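Sound in Small Rooms: why our practice room at Nwankwo House boomed
Halima Adebisi and Adesuwa Fashola
September 5, 2018

We both play in the same band, and for a whole year we moaned about the practice room. Every bass note seemed to hang about long after it should have gone, and the drums turned everything to mush. So when we had to pick a topic for our acoustics project, it took us two minutes to agree!

The room is a plain box with hard walls. Sound bounces back and forth between them, and at certain pitches the bounces line up and pile on top of each other. These are called standing waves. In one corner a low note can be painfully loud, and a couple of steps away it nearly vanishes — we walked up and down with our hands over our ears and it really does happen.

We also looked at what shapes do to sound. A flat wall throws it back in one direction, like a mirror, while a curved surface spreads it out. A ball is the neatest case because it is the same shape from every side, so the sums are much kinder. 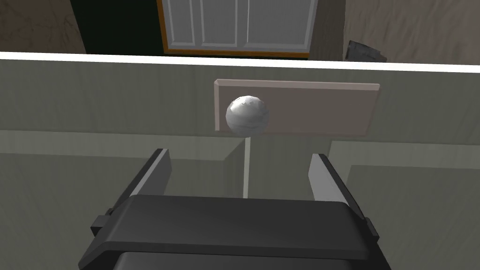 Figure 1. White ball on a thin upright rod (computer render).

For the tests we played a slow sweep from a speaker in the corner and recorded it in 3 places. Then we hung thick blankets, filled the corners with old cushions and did it all again. The peak at the low end hardly moved, which was a shame, but everything above roughly 500 Hz died away much faster. Adesuwa's cymbals sound lovely now.

Low notes have long waves, and a blanket is far too thin to trouble them. Next term we want to build a proper bass trap out of a deep wooden frame and packed wool. Halima has already started on the drawings.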